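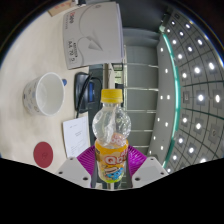
The Wuvness open day at Callano covered the hand-held gripper and the Dateo recording software, in that order. There was no arm on show; that is planned for a later visit. The work item was a small drinks bottle, held upright between the fingers with the ribbed magenta surfaces bearing on the label. I think this answers the first half of the question below, and I have taken the rest in turn.

> Date: March 27, 2018
> To: fiadzo-handling
> Subject: Callano open day
>
> Could whoever went to the Wuvness session post some notes?
> We are deciding whether to ask for a loan set for Fiadzo.
> I would like to know (a) what they picked up and how well
> it was held, (b) whether the view stays usable when the
> fingers are closed on something, and (c) what the tool
> costs in operator time. The leaflet says 500 cycles per
> pad set and nothing else of use.

1. Grip

The pads are soft and ridged. Wuvness would not give a closing force. They did say that the fingers are matched and that the pads can be changed without taking the plates off. I asked to try a bottle with a smooth wall and no label and was told to bring one next time. Clear plastic is awkward for our own depth sensor, so I would want that test done before we sign anything.

2. View with the fingers closed

The lens is very wide. With a bottle held upright in front of it, you can still make out the yellow cap, the printing on the label, most of the table and a good part of the conference room behind. Straight edges come out as curves. Dateo stores the picture as recorded and leaves any correction to the user, which suits us, as we have our own calibration. Ceiling lights reflect in the table top. We should expect the same in our lab.
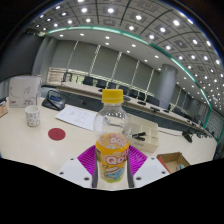
3. Operator time

The set they demonstrated from held 1,205 recordings, of which 289 had been rejected on review. The reasons given were poor tracking and operators starting to move before the recording had begun. They quoted 80 recordings per operator per shift. I did not see enough to confirm that figure. Review is done by hand and is not included in it.

4. Table layout

They work on a cluttered table by choice. Boxes, paper and cables stay out, and the operator works among them. Our own tables are bare, so results from one would not carry over to the other without further recordings.

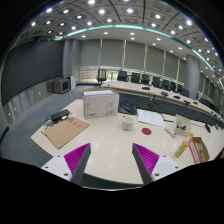
Fingers open above the work table, with the yellow bottle on its side to the right.

On the leaflet figure: 500 refers to full open and close cycles at room temperature. Partial closing is not covered. My view is that we ask for one loan set and two spare sets of pads, and run the unlabelled bottle first. Replies to the list please, not to me.

3 replies | 2 shares

Related threads
Pad wear on soft fingers
Dateo export: missing timestamps
Wide lens calibration, revised target
Fiadzo bench layout for March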